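Triveston Opens Its Doors for Saturday Trades Fair

TRIVESTON – The Clorkholm Center is throwing its biggest trades fair yet this Saturday, and we can't wait to see everyone there! Doors open at 10 a.m., with welding, baking and bike repair all under one roof (plus live music from Urnley's own brass band).

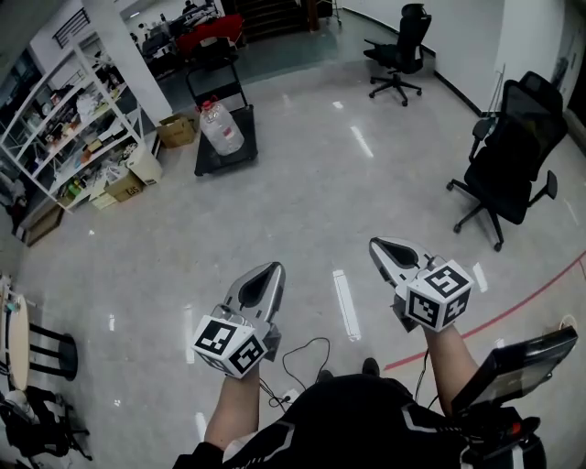 Two hand-held grippers above a glossy light-gray floor.

Last year's fair drew 974 visitors, and this time there are two halls to fill. Entry is free, and lunch is on sale until 2 p.m. from the Chaudhry bakery stand.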